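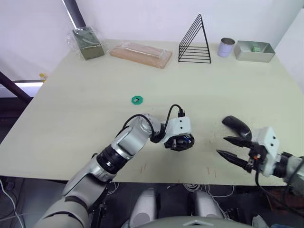

Cell 2, equipment planning, June

Carrying on from the budget sheet. Eun-ji wants a list she can put in front of finance before the quote from Tulline lapses, so this is the working version. Figures are ex tax unless marked.

Grippers

Two candidates for spares: another set of the parallel fingers, or the Heo adaptive unit. Heo quoted 748 per unit, flange adapter not included. The parallel finger sets are 243 a pair and go on with the screws we already stock. For the tabletop sorting tasks I can't justify the Heo. It has better specs on irregular objects, but the object list for the next block is mostly rigid: blocks, trays, boards, cans, the rack. Two pairs of fingers, then, and revisit if the soft goods tasks are approved.

Open question on plastic wrap. Film gives the planner poor depth returns and loose ends get between the fingers. Rónán thinks rubberized tips would help. I think it's mainly perception and new tips will just hold the film more firmly. Cheap to test: cut pads from the sheet in drawer 4 before ordering anything. Wrapped board first, then the wrapped block.

Table

Surface is scratched and scuffed but flat enough to keep. Replacement top from Judodstead is 300 delivered, and we would lose a day to re-levelling and recalibration. Not recommended this cycle. A matte mat is the alternative if glare becomes a problem. Leave off the list and note it as deferred.

The red marks near the front edge should be measured from the table corner and written down before anyone cleans the surface. They aren't in the setup doc. If we are going to use reference marks they should be engraved or taped, with coordinates recorded. Add one roll of marking tape to consumables.

Cabling

Wrist cables need attention before we spend money on anything new. The left one loops over the forearm, and I would like a proper strain relief at the connector. Tulline sells a dress kit per arm. Their drawing shows clips at the forearm and wrist only, nothing past the elbow. Asked them for the minimum bend radius, no reply yet.

Floor cabling: coiled bundle under the front of the table to go into a tray. The tray can be fabricated in-house from offcuts, so labour only. Power and data on separate sides if there's room.

Spare wrist cables: one per side. Lead time is the issue here, not cost. Tunimcombe has stock of the connector but wants a minimum order of 40, far more than we'll ever use. Eun-ji to ask the other cell if they will split it.

Objects

Small stuff can come out of petty cash. Want duplicates of the rack, the tray and the tin so both cells run the same set. The mouse is fine as is, any second one will do provided it's black and a similar size. Green cube and octagonal piece can be reprinted, but the filament batch needs to match or the colour thresholds shift.

Priority order for the sheet

1. Finger sets, two pairs
2. Spare wrist cables, left and right
3. Dress kit, left arm first
4. Duplicate objects and marking tape
5. Heo unit, deferred
6. Table top, deferred

Items 1 and 4 can go through this month. Item 2 depends on the connector order. Item 3 waits on the bend radius.

Rónán asked whether service visits belong in this budget or in operating. Operating, I think, but last year's was charged to equipment and the line was never moved. Eun-ji to confirm.

To do: pad test on wrapped board, measure red marks, sketch floor tray, chase Tulline.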